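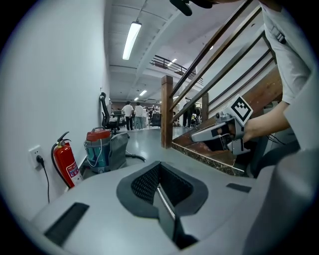
About the Gukport Workshop

The Gukport workshop is the service department of Getgate. It prepares, maintains and repairs hand-held grippers for the people who work with them every day. The department was founded by Huguette Lemaire, who remains its director, and it now employs 19 people on two levels of a former grain office dating from 1810.

How a gripper is set up

Each gripper that enters the workshop is given a job card, which stays with it until it leaves. The technician first checks the housing for cracks and the jaws for play. The jaws are then closed on a gauge block, and the reading is entered on the card. If the two sides do not meet evenly, the linkage is taken down and shimmed before any other work begins.

The printed marker on top of the gripper is treated as a working part. Markers must be clean, flat and firmly held, as a lifted corner is enough to spoil the position reading. Worn markers are replaced as a pair - never singly - and the gripper is calibrated again afterward.

The last stage is a handling check. A technician carries the gripper through the building, on the open floor and beside the stairs, and opens and closes it at arm's length. Faults that stay hidden on the bench, such as a sticking trigger or a loose cable, tend to appear at this point.

Care and repair

Grippers in regular use return to us after 2000 hours. At each service the foam linings are inspected, the moving joints are cleaned and lightly greased, and all fasteners are tightened to the figure on the card. Foam that has hardened or torn is cut out and renewed. Housings are wiped with a damp cloth only; solvents dull the plastic and are not permitted in the workshop.

Repairs are normally completed within 4 working days. Where a part must be ordered, the customer is told the same day and may borrow a gripper from our Besson loan stock.

Training

Zixuan Jia leads the training program, known within the company as Rondelness. New technicians spend their first weeks on inspection and cleaning, then move on to linkage work and calibration. Every May the department holds an open course for customers who wish to carry out basic care on their own premises. Places are limited and are offered first to holders of a service agreement.

Visiting the workshop

Visits are by appointment. Grippers may be left at the front desk during opening hours, with the job number attached to the handle. Please remove any personal straps or cases before handing them over.

Page last reviewed: 27/10/2026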